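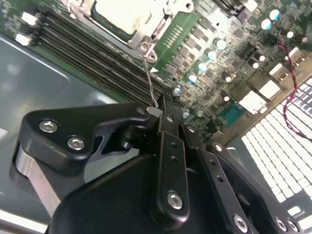
Stukside Football Club, Roster Meeting
Thursday, January 30, 2020

Present: Sorcha Nic Aodha (chair), Bernadette Madigan (minutes), coaching staff

1. Roster
Two linebackers have left for Clolon. The staff wants to add a backup center and move one safety down to linebacker. Approved. Camp roster stays at 24 on defense.

2. Tryouts
Some 200 forms were sent out and 12 players have signed up so far. Tryouts stay at Wimeck Field. Madigan to confirm the field time.

3. Schedule
The October game against Mac Giolla moves to the road. Bus quote still needed.

4. Equipment
Helmet recertification bill is $281. Approved for payment.

Meeting closed 8:40 p.m.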